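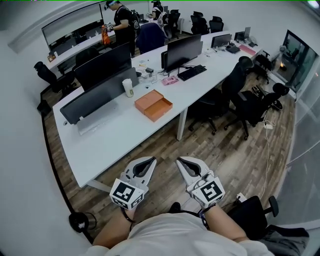 A garra também se senta à mesa

Quando entrei na Dutora, há sete anos, o trabalho no escritório fazia-se com o teclado e com a paciência, e quem arrumava uma secretária arrumava-a sem que isso interessasse a mais ninguém. Hoje há colegas que passam parte do turno com uma garra em cada mão, debruçados sobre uma mesa comprida, entre monitores, cabos e um copo de papel, a mostrar a uma máquina como se pega nas coisas. É trabalho, e cansa os pulsos (o meu que o diga!), embora de fora pareça brincadeira.

Confesso que gosto disto mais do que esperava. A Aliki Vlachopoulos, com quem partilho a bancada, descobriu que tem um jeito extraordinário para caixas com tampa, daquelas que deslizam e encravam a meio, e vê-la repetir o gesto com toda a calma é quase um descanso para quem está ao lado. Há ali um saber que nunca coube num currículo e que a casa, de repente, quer guardar.

E é no «guardar» que começo a ficar inquieto. O gesto da Aliki fica gravado, vai para a Anmont, junta-se aos de outra gente e um dia serve para que um braço mecânico abra caixas num armazém qualquer. O que recebe ela por isso? O mesmo ordenado de dezembro, e duas pausas por turno que tivemos de pedir por escrito. O Tadeusz Jabłońska, que fez contas a vida inteira e desconfia de quase tudo, acha que estamos a ensinar o nosso substituto. Eu não vou tão longe, mas também já não me rio quando ele o diz.

Parece-me justo pedir três coisas, e peço-as com amizade, porque sei que a direção nos lê: que se saiba para onde vão as gravações, que o esforço das mãos conte como esforço e que quem ensina a máquina tenha lugar certo quando ela chegar. Conversei disto com o Iulian Vasiliu à saída, já de casaco vestido, e ele prometeu levar o assunto à próxima reunião. Fico à espera, e entretanto amanhã volto às minhas caixas.

Artigos relacionados
Manninen: um turno sem papel
Quem paga a formação das máquinas?
Bezawit Feyisa: carta de uma operadora à nova chefia
Uvon e o horário que mudou sem aviso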